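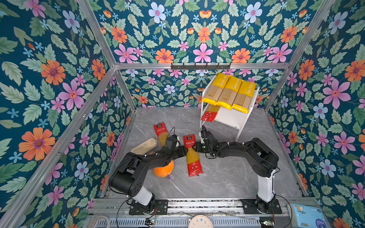

Floral paper on three walls, deep teal ground.

Pukerdale Wallpaper Notes

Hello, and thank you for stopping by! Pukerdale is a small collection of written notes on floral wallpaper patterns, put together by Bohdana Stasiv over a good many evenings (and rather more tea than was wise). It grew out of a box of old sample books bought at a house sale, and it has been tidied up so that other people can use it too.

What you get

There are 116 entries, one per pattern, in a single spreadsheet called patterns.csv. Of these, 80 have a full colour list and the rest have the main ground colour only – I do hope to fill in the gaps, but some of the pages are badly faded and I would sooner leave a cell blank than guess.

Columns

name: as printed in the book, or my own name in square brackets
ground: the background colour, in plain words
flowers: the main blooms, left vague where I couldn't tell a peony from a rose
repeat: height of the pattern repeat in centimetres

Known problems

The two patterns called Isis are quite different papers, so please don't merge them. Anything marked Drorunov came from a loose folder with its cover missing, and the repeats there were measured with a fabric tape that had stretched a bit.

Using it

Free for any purpose, and a mention is always lovely. Corrections are very welcome, especially for flower names.

Last updated 11 March 2023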